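The Planner That Changes Its Mind

Ask Femi Ekwueme what her software does and she'll grab a pen and draw on whatever is closest. Her planner, Mornine, doesn't settle on one path for an arm and hope for the best. It keeps 13 candidates alive at once and rescores them every 400 milliseconds, so a nudged plate is just one more update! 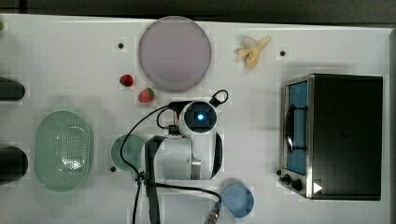 A robot arm among toy fruit, plates and a toaster oven, seen from directly above.

The hard part was cables. Early versions at Trurngate treated the arm as a clean set of rigid links, and the plans looked gorgeous on screen. Then Ekwueme added a rough model of slack, a loose bubble that grows and shrinks with each joint angle, and the whole thing got smarter (and, to her delight, shorter by 1,731 lines).

She's now rewriting the grasp scorer. "I want it to tell me why it said no to the strawberry," she says, already drawing again.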